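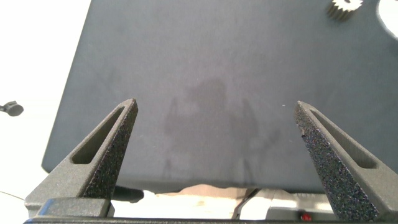
Course Materials / Extractive Industries Management / Unit 6

Offtake Agreements and the Financing of New Mines

Handout prepared by Lucienne Ferrand. To be read before the seminar led by Tianyou Duan.

6.1 Scope of the unit

Unit 5 dealt with royalties and the position of the host state. The present unit considers the offtake agreement, under which a buyer undertakes to purchase all or part of a mine's future production. Such agreements are often signed before any ore has been processed, and lenders commonly ask to see them before committing funds to construction.

Students should already be familiar with the terms concentrate, cathode, treatment charge and grade. Definitions are given in the Unit 2 glossary and are not repeated.

6.2 Parties and their interests

The seller is usually the project company, a separate entity set up to own the mine and hold its debts. The buyer may be a smelter, a manufacturer or a trading house. Each comes to the table with different concerns. A smelter needs a steady supply of material that suits its furnaces, and will look closely at impurities such as arsenic. A manufacturer is more likely to be worried about security of supply over many years. A trading house intends to resell, and will want freedom as to destination.

Lenders do not sign the offtake agreement, but their influence on its wording is considerable. They will normally require that the benefit of the contract can be assigned to them as security, and that the buyer gives them notice and time to act before ending it.

6.3 Volume terms

Three forms are in general use.

Fixed tonnage. The seller must deliver a stated quantity in each contract year. If the mine falls short, the seller may have to buy replacement material on the open market or pay damages.

Percentage of production. The buyer takes a stated share of whatever is produced. The risk of a poor year is shared, and project companies tend to prefer this form during ramp-up.

Take or pay. The buyer must pay for a minimum quantity whether or not it accepts delivery. Lenders favour this form, and buyers seldom agree to it without a discount or some other concession.

6.4 Pricing

Price is rarely fixed in money. Most contracts refer to a published market price, averaged over a quotation period that may fall before or after the month of shipment. A provisional invoice is issued on loading and a final invoice follows once weights, assays and the average price are known. Where the two differ, one party owes the other a balancing payment. In a falling market the seller can find itself repaying money it has already spent, and working capital should be planned accordingly.

6.5 Case study: the Brullside project

Brullside is an underground copper deposit held by Stevum through a project company. Stevum obtained offers from two buyers. Gilbert, a smelting company, offered to take 60 per cent of production for the first eight years. Kitard, a trading house, offered to take the whole of production for five years and to advance part of the construction cost as a prepayment, to be recovered from deliveries.

The first trial parcel consisted of 2,584 wet tonnes of concentrate, shipped in November in 32 separate lots. Assays by buyer and seller disagreed on moisture in several lots, and the matter was referred to an umpire laboratory under the contract. The umpire's results were binding on both parties.

The construction budget stood at 326 million dollars. The Kitard prepayment would have reduced the bank debt required, but the banks objected that the prepayment would rank equally with their own claims in the event of default. Stevum eventually accepted the Gilbert offer and left the remaining production uncommitted for the first two years.

6.6 Termination and force majeure

Force majeure clauses excuse performance when events outside a party's control prevent it. A fall in the metal price is not normally such an event. Strikes, floods, port closures and export bans usually are, although the wording varies and must be read with care. Particular attention should be paid to whether the buyer may end the contract after a prolonged stoppage, and whether missed tonnage is cancelled or added to the end of the term.

6.7 Questions for the seminar

What protection would the banks have needed in order to accept the Kitard prepayment?

Was Stevum right to leave part of its production uncommitted? Consider the position if prices had fallen during ramp-up.

Draft a short clause dealing with tonnage missed through a port closure, first from the seller's side and then from the buyer's.

Written answers to the third question should be no longer than one page and should be handed in at the start of the seminar. The reading list for Unit 7 is available from the department office.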